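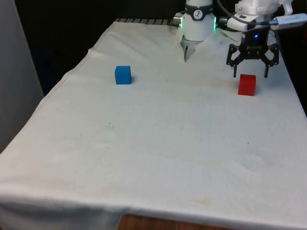 Biltus Home Help > Fabric & Laundry > Table coverings

White cloth on table wont stay flat, keeps bunching up under small things

Posted by Iara Sepúlveda
272 views

Hi all, quick one hopefully. Have a table with a white cloth over it, just draped, nothing holding it. Wrinkles everywhere. Small blocks go on top, one red cube and one blue cube at the moment, and they need to sit flat and be easy to see against the white. That part is fine, colors look great on it. The cloth is the problem.

Every time anything touches it the fabric bunches and I get little ridges. Then you smooth one ridge and it moves over and comes up someplace else. Put a cube near a fold and it tips a bit, or looks crooked even when it isn't. Also the folds make these soft gray lines which from a distance look like shadows. The cubes have their own shadows already, don't need more.

What I tried so far:

Ironing. Looked good for maybe an hour. Folded it to carry it back to the table, so that was dumb, got fold lines right down the middle.

Pulling it tight by hand. Works till I let go.

Books on the corners. In the way, and they slid.

Don't know what the fabric is, no label. Feels like a bed sheet, not thick. Table is 70 inches long and the cloth hangs over the front, less on the sides. Can't use nails or staples in the table, its not mine. Cloth has to come off for washing and go back on without a big production. Would rather not buy a whole new one but will if thats the answer.

Also – is white a mistake? Would gray hide it better? Need to have this sorted by Thursday.

Thanks, sorry for typos, on my phone

Delyth Ellis
Marked as helpful by the poster

White is fine. Keep the white. Gray shows folds too, just different ones, and your blue block will look duller on it.

Your trouble is that the cloth is sitting straight on a smooth table with nothing to grip. Put something under it. I do a lot of craft fair tables and never lay a thin cloth on a bare top any more. Options, cheapest first:

Rubbery mesh shelf liner, the roll kind. Lay strips the long way, edge to edge, no overlap or you'll see the overlap through the cloth. Get white or clear. I had brown once, you could see the grid through the sheet, looked awful.

Flannel-backed vinyl table pad, fuzzy side UP. The fuzz holds the sheet. This is what I use. Cut it to the tabletop size exactly, don't let it hang over the edge.

Old blanket, thin one. Works but goes spongy, and small blocks might lean. Skip it for your thing I think.

Then the cloth. Wash, take it out of the dryer still a bit damp, iron it damp. Hot iron only if its cotton. If you don't know the fabric start low on a corner and go up. If the corner goes shiny or feels sticky, stop, its got polyester in it, stay low and use steam.

Don't fold it after. Roll it. Wrapping paper tube, pool noodle, whatever. Roll it right off the ironing board, walk to the table, unroll from the back edge toward you. Somebody on the other end helps but I do it alone.

Then the holding down:

Tablecloth clips on the sides, the springy plastic ones or the metal ones. Check how thick your table is before you buy, they come in different sizes and the small ones pop off a thick top.

If the table edge is a funny shape and clips won't bite, sew elastic across the corners underneath, like a fitted sheet. Ten minute job. Straps with grippy ends for bed sheets also work, they run under the table corner to corner. No marks on the table, comes off for the wash in a second.

Order matters. Clip the middle of the back, then the middle of the front while pulling gently, then middle of each side, then corners last. Do corners first and you trap all the slack in the center, exactly where your cubes are. Everybody does corners first. I did for years.

Don't pull super tight either. Pulled too hard you get straight stress lines running out from each clip, those are worse than wrinkles to look at.

Last minute wrinkles: spray bottle, plain water, mist and smooth with the side of your hand from center outwards. Leave it alone till dry. Don't set the blocks down till its dry, especially if they're painted. I had red paint come off on a cloth at the Dunderow market, never got it out.

Good luck for Thursday

Reply from Iara Sepúlveda

Corners first, yep, thats what I was doing with the books lol. Getting the shelf liner tonight. Clips might not work at the back, not much room to get a hand in there. Can I just clip three sides?

Reply from Delyth Ellis

Yes. Leave plenty tucked at the back and let the liner do the work. Or do a strip of double sided fabric tape along the back edge only, test a bit somewhere hidden first. Peel it slow when you take it off, and do not leave it on over a hot weekend.

Lefteris Vlachopoulos

Buy a different cloth. You can do all that stuff above and a thin sheet will still crease if things are getting picked up and put down on it all day.

Get heavy polyester, the banquet kind. Mine says 200 gsm on the packet, thats grams per square meter, not thread count, people mix those up. It drapes with its own weight and doesn't wrinkle much out of the dryer. Or buy off the roll at a fabric store. Mine came 58 inches wide, which covered a normal table front to back with some hang. Measure yours first, you only gave the length.

Matte only. The satin looking one throws light back and then your ridges are white lines in place of gray ones.

Felt is another option, lies dead flat, no ironing at all. But picks up every hair, and if the thing you set down has crisp edges it can drag the fuzz up after a while. Washing felt is a pain too. I use it for board games and thats it.

Some people will say put foam board on top of the table and wrap the cloth around it, pins in the back. It does work. Flattest you'll get. I just can't be bothered, and washing it means unpinning the whole thing.

Reply from Cledwyn Phillips

Second the foam board, we did it for the kids' table at the Wynne open house in May. One caution, thin board warps if you pull harder on one side. Pull even. And on a long table you need two boards, so you get a seam in the middle – tape the joint on top before the cloth goes over or you'll see it. We used masking tape, fine.

We only wrapped the part that people were using and left the rest of the table alone. Might be enough for you too if the blocks stay on one half.

Reply from Iara Sepúlveda

They're mostly on the far half, so maybe. Would there be a step where the board ends tho?

Reply from Cledwyn Phillips

Yeah, the thickness of the board. Depends how picky you are. Full table looks nicer.

Bleddyn Foulkes

starch. spray starch while ironing, 2 light coats not one heavy one, heavy one flakes. my aunt did all hers that way. the Prirkent stuff in the green can smells nice but any will do

also for the cubes looking crooked, turn them so one flat side faces you square on, and keep them off the folds. press the cloth flat with your palm just in that one spot before you put it down. doesn't fix the table but fixes the spot

lamp straight overhead makes wrinkles show less than a lamp from the side. low side light = every crease shows. if you can move your light try that before spending money

Reply from Delyth Ellis

Starch plus liner is good. Starch without liner and it slides more, the cloth goes slick and stiff. Agree on the light.

Reply from Lefteris Vlachopoulos

No starch on polyester, it just sits on top and goes white and dusty. So find out what the fabric is. Pull a thread from the hem and crumple it, if it stays crumpled its probably cotton or linen, if it springs back probably poly. Not a perfect test

Reply from Iara Sepúlveda

Pulled a thread, stayed crumpled. So cotton-ish? Going with liner + damp iron + roll it + clips on three sides, starch if I can find any. If it still bunches I'll order the heavy one. Will mark Delyths as helpful, thanks everybody

Oh and does the liner go rubbery side down or does it matter

Reply from Delyth Ellis

Mesh kind is the same both sides. If yours has a smooth side, smooth side down on the table and grippy side to the cloth, then a few dots of removable putty under the liner at the ends so it doesn't travel. Check the putty on the table finish first since its not yours.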